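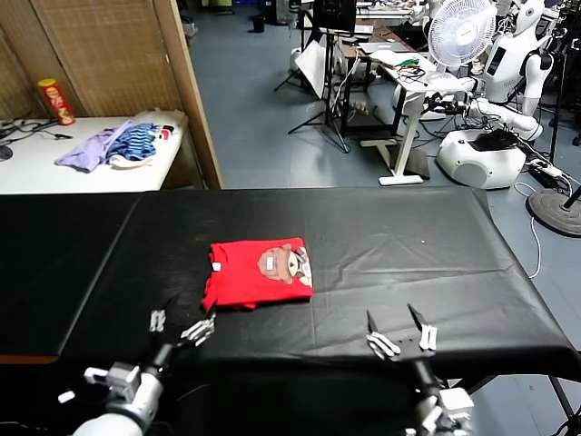
If a robot can fold my T-shirt then it must know what a T-shirt is, one reader wrote to us in November, and asked when she could have one for her bedroom floor.

It's a good question, and we don't think the first half of it is right. Let's look at what the software is doing when a robot folds clothes, and which bits you should be a little suspicious about.

## First it has to find the shirt

A camera gives the computer a grid of coloured dots. To you it's a red T-shirt on a black table. To the computer it's a very long list of numbers, and some of the numbers mean "red".

The part of the software that makes sense of the list is called **perception**. It has been shown lots of pictures in which the clothes were already marked, and it has learned to guess which dots belong to cloth. Guess is the proper word. Change the lamp, or put the red shirt on a red table, and the guess can get worse very quickly.

Plain dark tables make the job easier. Think about that next time you see a clever robot in a video. Is your bedroom floor plain and dark? Ours has socks on it.

## Then it has to make a plan

Now the software needs to decide where to take hold and where to go next. That is **planning**.

A wooden block is easy to plan for. Pick it up, and it's still the same shape. Cloth is horrible. Pinch one corner of a shirt and the rest droops, slides and makes new wrinkles, so the plan you had a moment ago may be out of date. With two arms there's a second problem, which is that they mustn't bump into each other. 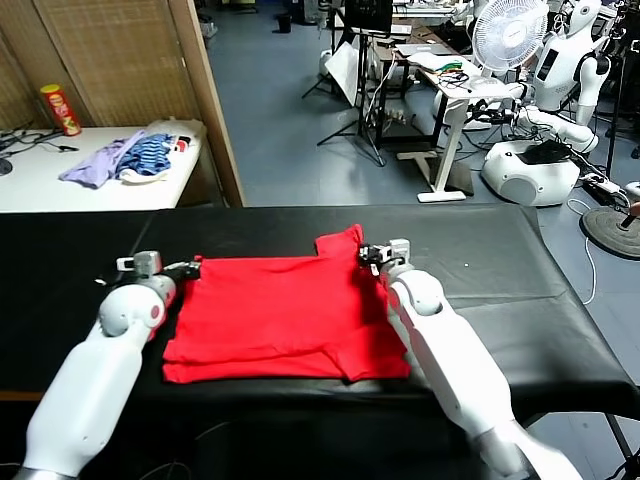
*Two grippers, one folded red T-shirt.*

Some programs have the steps written out by a person: left corner, right corner, lift, fold. Others learn by copying. Somebody steers the arms through the job again and again, the computer stores every movement, and later it tries to do something similar by itself. The Weerasinghe folding program is the copying sort. Its makers recorded 481 folds for it to learn from.

You probably learned to fold a shirt after watching someone do it a few times. So 481 goes is a lot of lessons, and they were all for folding!

## Then it has to move

The third part is **control**. The plan says "go to the corner", and control works out how much each motor in the arm must turn to get there. It checks over and over, many times a second, and makes tiny corrections. You do the same when you carry a full glass of water, only you don't have to think about it.

How tricky control gets depends on what's at the end of the arm. A gripper with two fingers mostly opens and shuts. A hand with lots of

joints, though, gives the software many more things to decide at once, such as which fingers should curl, how far, and how hard they should press on the cloth.

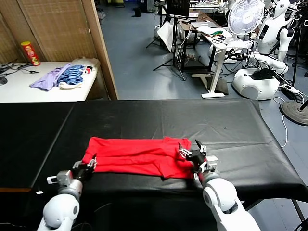
More joints sound better, and sometimes they are. But every extra joint is also one more thing that can be in the wrong place, and a simple pincher with good software may beat a fancy hand with poor software. Be careful about choosing your favourite by how much it looks like your own hand.

## So does it know what a shirt is?

Dristar, a company that sells folding software, says in its leaflet that its program "understands laundry". We'd like to know what that means. Does it know that shirts go on people? Would it notice if you gave it a tea towel, or would it go looking for the sleeves?

The same leaflet says the program gets 80 per cent of its folds right. Fine, but 80 per cent of what? When Hemell tested its own program, called Hesia, it wrote down every try, including the bad ones. There were 212 tries, and all of them used the same 2 shirts. We like Hemell for owning up to that. It still tells us nothing at all about jumpers.

## Questions to ask a robot video

- Is a person steering it?
- Has the video been speeded up?
- How many tries did it take?
- Has the robot met this shirt before?
- What happens if you scrunch the shirt up halfway through?

One photo can't answer any of these, and a short video often won't either. If the people who made it have written their answers underneath, read those first – and if they haven't, you can ask them.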